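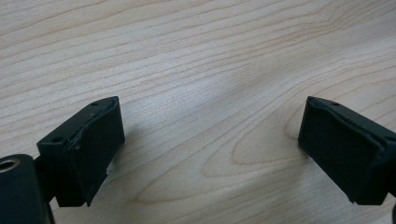 Lifting work has moved off the packing benches at Grarico's Eserside site, and according to Thaddäus Sutter the change is felt most at the end of a shift, when wrists and shoulders used to ache. Grippers now handle the small parts, while the 90 staff concerned have been retrained in checking and setting up. The company confirmed on 12 May 2023 that no posts will be lost and that pay grades remain as they are. Shifts stay at eight hours. The Trenberg site will follow in November, after consultation with employees.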